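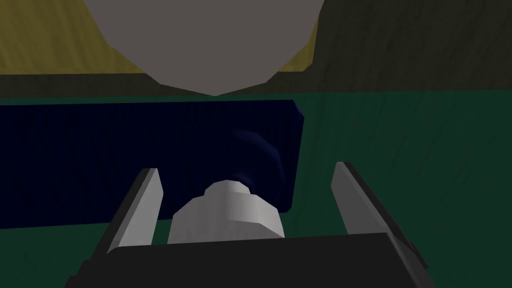 4 minute read

About Clokari

Clokari tests the control software of robot arms before it is released to the people who will work beside them. The company was founded in Kasach by Olga Quintela and Ehab Hamdy and now employs eight people. Our clients are makers of small arms for laboratories, packing rooms and teaching workshops. Almost all of our testing is carried out in simulation, where an arm may fail as often as is needed without harm to a person or damage to a building.

Our simulator is called Fang. It holds a set of rooms, tables and simple objects, and a gripper with two fingers which is driven by the client's own software. A typical task asks the arm to approach an object on a tabletop, close on it, lift it and put it down in another place. The objects are plain in shape, and the fingers are modelled as flat plates. We are interested in how the arm moves and in what it does when its instructions no longer match its surroundings.

The Floltton fault

Visitors to this page often ask about the Floltton fault, and we consider that an account of it belongs here. It changed how the company works.

Floltton is the name of a motion controller that we tested under contract. It passed our standard set of 1512 trials and we issued a certificate. In July of the previous year, during a routine repeat of the same set, Yiran Feng noticed that one trial had been recorded as a success although the arm had finished well away from its table. The gripper was open and held nothing. The scoring program had checked the final position of the object, found it within the permitted area and awarded a pass. The object had been inside that area from the beginning.

The first review treated the matter as a scoring error. Zhiqiang Deng was asked to correct the rule and run the set again. Under the corrected rule, seven trials failed, and in each of them the arm had left its working area after losing its position reading for a short period.
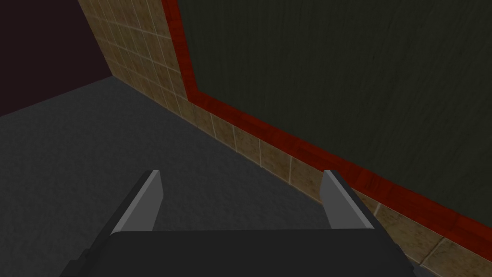

The controller had been written to hold still when a reading was lost. In practice it held the last speed it had been given, so that an arm already turning would continue to turn. In a simulated room the consequence is a wasted trial. In a workshop, with a person standing at the side of the table, the same movement could cause an injury. We withdrew the certificate on the day the cause was confirmed and wrote to the client that evening. No arm running the affected version had been delivered to a customer.

The fault in the controller was the client's to repair. The failure to find it was ours. Our trials had been scored on the object alone, and the path of the arm was stored but not examined. A person looking through the recordings would have seen the problem at once, and our procedure did not require anyone to look.

What we changed

A revised procedure came into force on 19 April 2024. Its main points are as follows.

Every trial is scored on the path of the arm as well as the result. An arm that leaves its working area fails, wherever the object comes to rest.

Readings are interrupted on purpose in 959 trials of each full set, at different stages of the movement.

A member of staff views a sample of passed trials as well as all failed ones. The sample is drawn by a colleague who did not run the set.

Certificates state the version of Fang used and the scoring rules that applied. 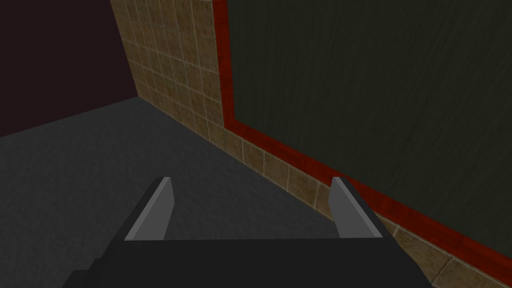

Simulated view: Rongrong Du / Clokari

Rongrong Du maintains the rooms and camera positions in Fang and is responsible for the viewing procedure. The view from behind the gripper is kept for every trial, together with the commands sent to the arm, and both are supplied to the client with our report.

Limits of our work

A simulated trial cannot show worn cables, a loose mounting or a floor that is not level. Clokari does not certify a complete machine or its installation, and our certificates should not be presented as doing so. Guards, emergency stops and training remain the duty of the manufacturer and the site.

Reporting a concern

Anyone who believes that a controller tested by us has behaved unsafely is asked to write to Ehab Hamdy, who is responsible for safety matters, at our Kasach office. Please give the controller version and the certificate number where these are known. Reports may be made without giving a name.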